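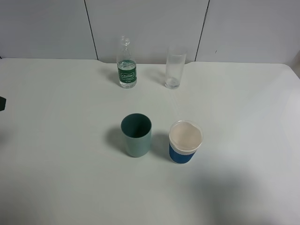 Issue 11, page 6

OPINION

Budget for the table before the arm

Most requests for a robot arm arrive with one price on them, the price of the arm. I have read a lot of these requests, first as a lab manager and now as the person at a mid-sized kitchen supply firm who has to sign them. The arm is the easy part to price. You ask for a quote, you get a quote, and the number goes in the box. The trouble is in everything the quote leaves out, and I think we should stop approving requests that leave it out too.

Take the plainest job there is, picking up drinkware from a table and putting it somewhere else. A bottle, an empty glass, an opaque cup and a paper cup with a lid look like one job to a person. To a buyer they should look like four. The paper cup gives when you squeeze it. The bottle changes weight with every sip taken out of it. The glass is hard for a camera to find against a white wall, and a glass that isn't found gets knocked over. Each of those costs hours of setup and testing, and hours belong in the budget.

When we planned our cell at the Cisdale site, the first draft had a single line for "integration." It was a guess, and everyone at the meeting knew it. We sent it back and asked for a list of the objects the arm would handle in its first year, in order of how often they turn up. The list took a week to write. It changed the choice of gripper, the number of cameras and the size of the table, and we hadn't spent a dollar yet.
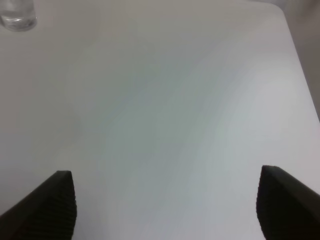 Fingers are a good place to look for missing money. They wear. The pads pick up grease and lose their grip, and a pad that holds a paper cup well may be wrong for glass. We now buy 3 sets of fingers with every gripper and put the replacements in the operating budget, where the person running the cell can order them without asking me. Our supplier, Onavholm, will sell them one set at a time, but shipping on a small order is silly and the wait is worse.

Then there is the furniture. I have seen people put a costly arm on a folding table. If the table moves, everything you taught the arm is off by that much. A stiff table with a plain matte top, bolted down, is money well spent. So is lighting. Our bench by the window worked fine in the morning and badly at 4 p.m., and we paid for two service visits before somebody bought a blind. Our quote for a table, lamps and mounting plates came to $852. It was the smallest line on the sheet and the one that got argued over the longest.

I know the case on the other side. A full budget looks bigger, and bigger requests get turned down. People leave out the extras in the hope of finding the money later. I did it myself at Noltitz, years ago, and the arm sat in its crate from January until the summer while we looked for a way to pay for the guarding. The vendor's warranty ran the whole time.
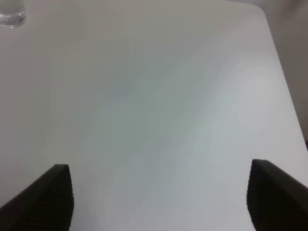
Staff time is the line I would fight for hardest. Someone has to reset the objects, clear the table, wipe it down, start the next run and write down what went wrong. On a pilot that can be half of a person's week for months. If it isn't in the plan, it comes out of some other job, and the manager of that other job will notice.

Leasing helps some shops. Đàm, the firm we rent our second arm from, includes a swap if the unit fails, and for a pilot I think that is worth paying extra for. For a cell that will run the same task for years, buy it. Either way, ask what happens at the end of the term, who pays for freight, and whether the software license goes back with the hardware. We forgot to ask about the license.

My proposal is a dull one. No request for an arm should go forward without separate lines for fingers, table, lighting, guarding, spares and staff time, plus the object list. If a line is zero, write zero and sign next to it. Leave the contingency line for things that really can't be known in advance. A worn finger pad doesn't belong there.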